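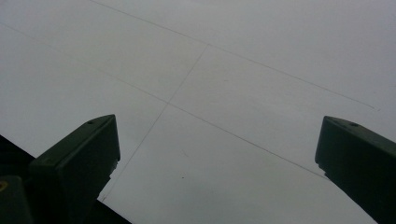
4 min read

Up at 4:40. Text from the walk-in alarm, the Flulance thing, which I have ignored before and this time did not. Walk-in reading 51. Drove over in yesterday's shirt.

Power had been out on our side of Osell Street, back on by the time I got there, compressor not back on with it. Log says it climbed past 41 a little after 11 last night. So that's more than five hours. Four is the rule. No argument to be had with the log, though I stood there and tried.

Everything soft goes. Cooked rice, both soups, the chicken, cut melon, the cream, the egg mix for the breakfast wraps. Chicken still felt cold in the middle and I thought well maybe. Stuck a probe in. 49. Out. Smelled completley fine, all of it. That's the part I hate. Bags and bags of food that smells fine.

Kept: butter, hard cheese, whole fruit, the mustard and hot sauce, bread. Kept the uncut cabbage. Went back and forth on the feta in brine and tossed it. Freezer was OK, still solid, ice crystals on everything, didn't open it again after I checked.

Wrote it all down before it went in the dumpster. Item, weight, temp, time. Total at cost came to $867, which is less than I thought in the car and more than I wanted. The insurance deductable is more than that so forget it.

Called the county line when they opened at 8. On hold a while. The woman was nice. She said we didn't have to close as long as the cooler was holding 41 or under before anything went back in, and to keep the discard list. She asked what we'd served since 11 last night and I said nothing, we close at 9. She seemed happy with that. I was too.

Repair guy at 9:30. Start relay. Ten minutes of work, after all that. He also said the door gasket is going on the hinge side, you can feel it with your hand, and he's right, you can. Ordered one. He wants to come back in April and clean the coils.

Short menu all day. Grilled cheese, toast, black coffee, the canned tomato soup which I usually keep for staff. Some people were weird about no cream. One guy asked if we'd had "an outbreak" loud enough for the whole line. No sir. A fridge broke.

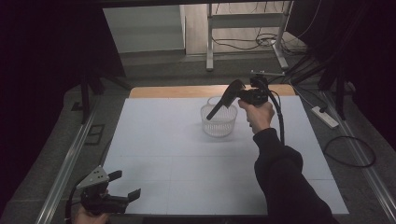
Rainer

Later, 3 pm, sitting down for the first time.

The Drondska delivery came at 1:15 and I turned half of it around. Not their fault about our cooler, but two cases of chicken came off the truck at 46 and I'd have signed for that last week without looking, is the truth. Driver not pleased. I showed him the probe. He said it was the top of the stack, they had a lot of stops. Fine. Still 46. Invoice was $2,657 before the credit, have to chase that credit tomorow because they never do it themselves. Keep the slip. It's in the blue folder under the register.

Did the ice bath check on both probe thermometers while it was quiet. One reads 32, the other reads 35. So how long has that been going on. It's the one by the grill, which gets dropped. At least it reads high, so on the cold side we were being strict without knowing it. Hot side is the wrong way around though — if it says 165 the middle could be 162. Into the trash, new one ordered. Going to do the ice bath every week now and write it on the sheet and not just say I'm going to.

Bleached down the walk-in shelves while it was empty. Might as well. Found a lid from I don't know when behind the bottom rack. Floor drain smells, enzyme stuff tonight. Let it all air dry, door shut, 38 by 2:00 and still 38 when I looked just now.

Changed the alarm so it texts two phones and not just mine, and goes off at 42 after half an hour instead of 50. The 50 was the factory setting or I set it, can't remember. If it had been 42 I'd have had it before midnight and saved the lot with bags of ice. Over 100 pounds of food in that dumpster. Keep coming back to that.

Also the pin on the alarm box was on a sticky note on the alarm box. Changed.

To do: credit. Gasket. Soup base. Call about the dumpster pickup, it can't sit there till the normal day, the raccoons. New discard sheets, we used the last one and then the back of a placemat.

Rice first thing. Cool it in the shallow pans this time, the deep ones take forever.

Feet hurt. Going to look at the thermometer once more and then home.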